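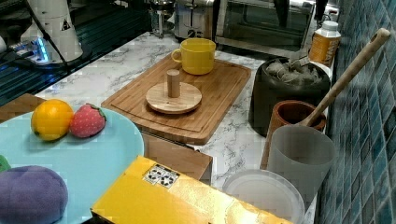

木曜、午前の配置。まな板の上に黄色いマグとつまみ付きの丸い木の板、左の皿にぬいぐるみの果物。

グリッパ比較、二日目。昨日までのSkosarの平行二指を外してGindusの柔らかい三指に交換。これがいい!

マグは取っ手狙いだと二指の圧勝。三指は縁から包む持ち方に変えたら急に安定した。開き幅90 mmで足りる。把持力の指令値は290のままだと強すぎ、141まで下げてちょうどよかった。

木の板のつまみは、三指だと指先が板に当たって浮く。アプローチを少し高くしたら取れた。二指は一発。細い物は二指、丸くて柔らかい物は三指、と言いたくなるけど、ナスのぬいぐるみは二指でも普通に持てたので保留。毛足で滑ると思っていたから嬉しい誤算。

茶色いカップの木のスプーンは未着手。柄が右奥へ斜めに出ていて、手首の向きがかなり苦しそう。タイル壁も近いので、先にZarnisの衝突マージンを見直す。

午後はRochelle Van Dusenさんと奥のバケツ周り。カメラの露光は760で固定、白い半透明のカップの輪郭がまだ甘い。Ferreiraのコントローラは周期が揃っていて本当に気持ちいい。ログは共有フォルダに置いた。

次:スプーン、透明系のフタ、三指の指先パッド交換。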